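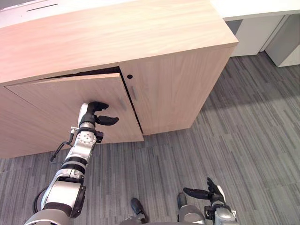
**R. Tavener** | Second-line support, Makori weight programme

Opened: Jun 1, 2020
Status: closed, fix applied
Affects: Ovolix scale sync, member accounts at the Poltitz centre

**Reported fault**

Member's weekly weigh-in shows on the scale display but does not reach the Makori food diary. The diary keeps the last good reading and carries on setting the daily allowance from it. Consultant noticed when the chart went flat for two weeks while the paper record at the centre kept changing.

**Checks**

- Scale firmware: current.
- Phone app: version 13, member had not taken version 14. Updated, no change.
- Bluetooth pairing removed and made again. Reading arrives in the Ovolix app within seconds, so the fault is past that point.
- Manual entry in the diary: saves normally, allowance recalculates.
- Account link: token valid, last refresh logged in November.

**Log extract**

```
sync: payload received, user matched
sync: value 900 outside range, unit=kg
sync: record dropped, no notice sent
```

**Cause**

The Ovolix app sends weight in units of 100 g. Makori expects kilograms and divides only if the unit flag is present. The flag went missing when the member moved from the Fundbridge workplace plan to a personal one - the new profile was created with the unit field blank. The range check then threw the reading away, as it should, but without telling anyone.

**Fix**

1. Set the unit field on the member's profile by hand.
2. Replayed the dropped readings from the queue. Chart now matches the paper record.
3. Asked the consultant to go over the revised allowance with the member before the next food plan is issued.

**Still open**

Other accounts moved off Fundbridge may have the same blank field. Query passed to the data team, separate ticket. Dropped readings should also raise a message in the diary - change request logged, no date yet.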